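Home | Features | Kitchens | Gardens | Back Issues | Subscribe

Print this article | E-mail to a friend

The Rack That Wants Your Sink

Every few years the kitchen trade decides that we have been drying our cups wrong. The current answer is the expandable rack, a set of metal rods that stretches over one basin of the sink so the counter can stay clear. I have been hearing about it since August, and I went to look with my arms folded.

Ieva Stankevičius has fitted out kitchens in Bresville for long enough to remember when dish drainers were supposed to disappear altogether. She sends people toward a double sink and an over-basin rack. Her case is simple: cups drip, and the drips may as well go down the drain.

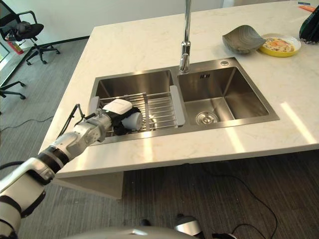

Fine, but you have just paid for two basins and given one of them away. Try filling a stockpot with a rack in the way. Stankevičius says you lift it out. In my house, anything that has to be lifted out stays where it is until company comes.

Then there is the price. Pluneck, a shop I otherwise like, wants $55 for its version. Trirkard quoted a reader $1,830 for a new double sink, fitting included, so that she could own somewhere to put one. A dish towel costs $6 and goes in the wash.
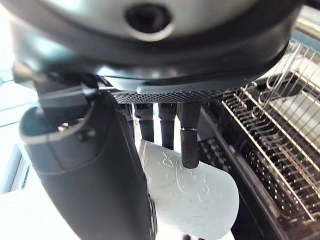 Cups are the real test. Plates will stand up in nearly anything. A straight-sided cup laid across smooth rods is inclined to roll, and turned mouth down it needs rods set close enough to hold the rim level. Ask to try it with a cup of your own. At Kelmendi they let me, a little grudgingly, and I came away liking the closer-set of the 2 racks they stock.

Gil-soo Cheon, who washes up for a family of six, gave his rack to his sister and went back to a towel on the counter. "It held the cups," he told me. "It didn't hold supper."
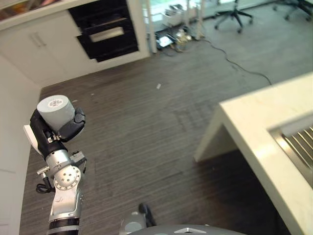
I'd still take one for a small household, or for the glasses that don't go in the dishwasher. Measure the basin from rim to rim before you buy, and check that the end pieces sit flat on your sink's edge.

Print this article | E-mail to a friend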